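Mollau Floor Lamp: Four Months In

By Firouzeh Taheri
February 16, 2025

I bought the Mollau in October to replace a floor lamp that had started to flicker. I read in the evenings and wanted something with a dimmer, a narrow base and a head that stays where you point it. The Mollau does two of those well.

It comes in 3 sections that screw together. The threads were clean and everything lined up. The base goes on last, with a single bolt from underneath and a small wrench that comes in the box. It took me 9 minutes, and I was not hurrying. The instructions are drawings only, but you could manage without them.

The dimmer has six levels. Level one is a night light. I use four for reading and six when I need to find something on the floor. The light leans a little warm, which I like for paper, though it makes black and navy yarn hard to tell apart. The lamp remembers its last setting when you turn it off at the switch. It does not remember if you cut power at the wall, so it's a poor choice for an outlet on a timer.

The base is heavy and slim enough to slide under most furniture. Mine has not tipped, even with the arm pulled all the way out.

My complaint is the neck. For the first few weeks it held any angle. Now it sinks slowly if I set it above level, and by the end of a long chapter the light is on my knees. Tightening the collar helps for a day or so. I wrote to the seller and got a polite reply telling me to tighten the collar.

The cord is also short. It comes out at the foot of the pole, and it reached my outlet with almost nothing left over. Measure first.

I had the Privero before this. It was brighter and its neck never moved, but the switch was on the cord behind the furniture and I got tired of reaching for it. If you can live with that, it is probably the better lamp.

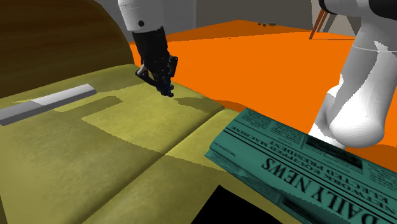 Living Room

Rating: four out of six. Good light, good base, weak neck. I'm keeping mine — but I would check the collar before the return window closes.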